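Right, settle in, because I've been tidying small plastic things into trays all afternoon and I have Opinions. A thread for anyone else who owns more little bits than places to put them.

12 replies · 60 likes

My whole system, if you can call it that, is the shallow tray. Beige, rounded corners, a bit of a lip so nothing rolls off on to the carpet. I've tried deep boxes (I had a lovely Huteck one with a lid) and every single time the small things sank to the bottom and I forgot I owned them. With a shallow one you just look down and there they are.
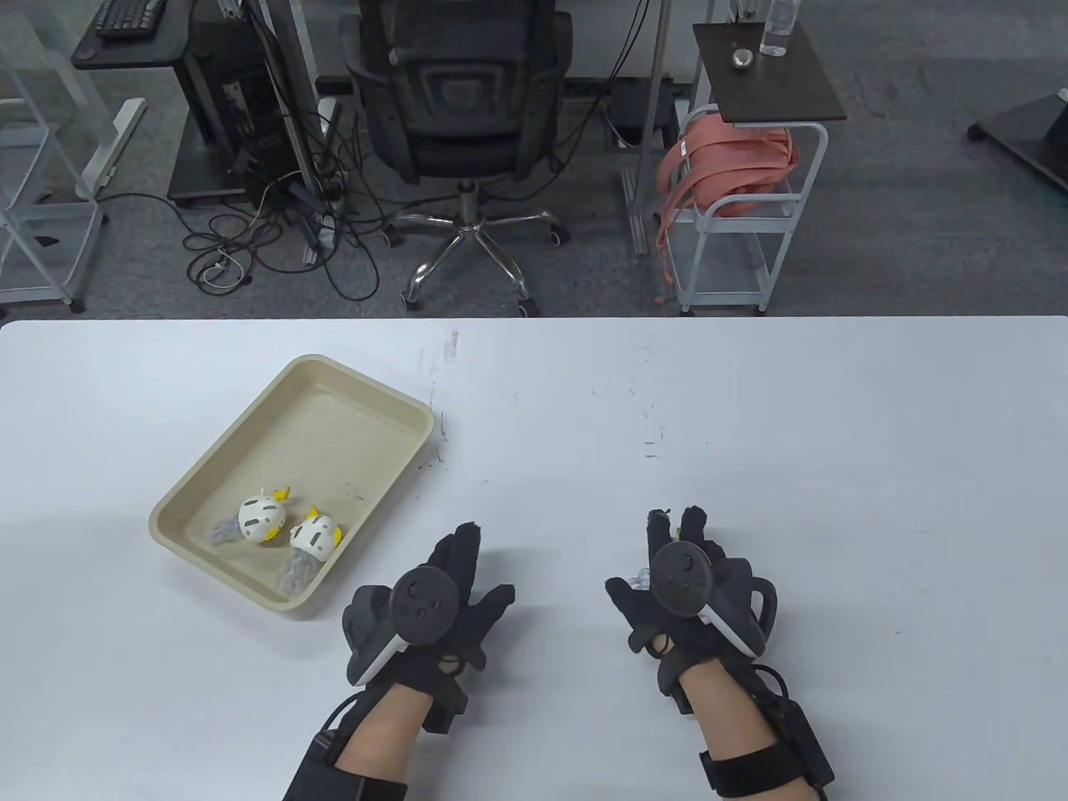
Someone asked last time whether a tray that low holds enough, and no, it doesn't, and that's rather what I like about it! When it's full I have to stop and put things away properly. A deep box will let you carry on being lazy until April.

4 replies · 26 likes

Next bit: awkward shapes. Round things are the worst, they wander all over a smooth table the moment you let go of them. And anything with soft or see-through trailing bits wants both hands, one above and one underneath, so you're not lifting the whole toy by its thinnest part. I learned that on a jelly-ish sea creature I was very fond of as a child, and I'm still a little sad about it. 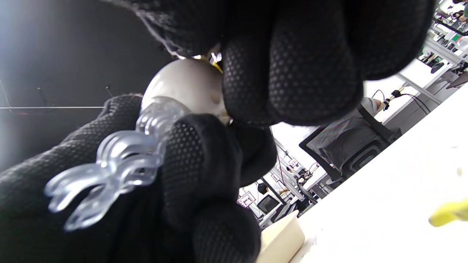 I also think a plain white table is the best thing you can sort on, even if it does show every scuff. Mine at home is a patterned one from Fuchs, very cheerful, and I once lost a clear plastic piece on it for an entire evening while it sat beside my mug. If yours is patterned too, put an old pillowcase down first, plain side up, and smooth it out well.

3 replies · 41 likes

Oh, and wipe the tray out before you fill it again! I always forget this one. They pick up little smudges in the bottom, and a damp cloth with a drop of washing-up liquid does it in no time. Dry it properly afterwards, corners as well, or you'll only be doing it again next week.
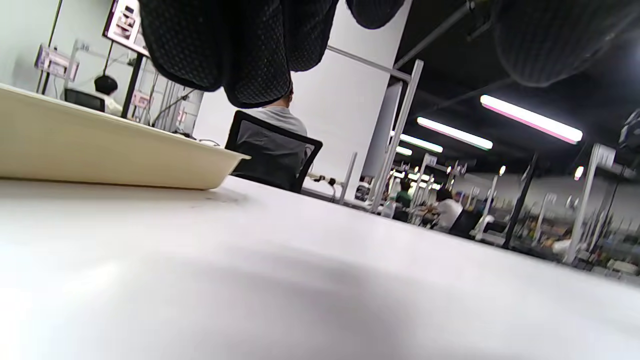 For those asking about labels, I've gone off them. I bought a roll of 800 from Plurnix when I was feeling ambitious and used 3, and one of those was on a biscuit tin. If the tray stays in the same spot on the table everyone learns where it lives, and if it moves about no label is going to save you.

Tomorrow I'm starting on the cable drawer, so do send me your best tips for keeping the thin ones apart from the thick ones. I've been putting it off for ages and I'd be glad of the company.

9 replies · 33 likes · 5 shares

Contact · © Fatell · Back to top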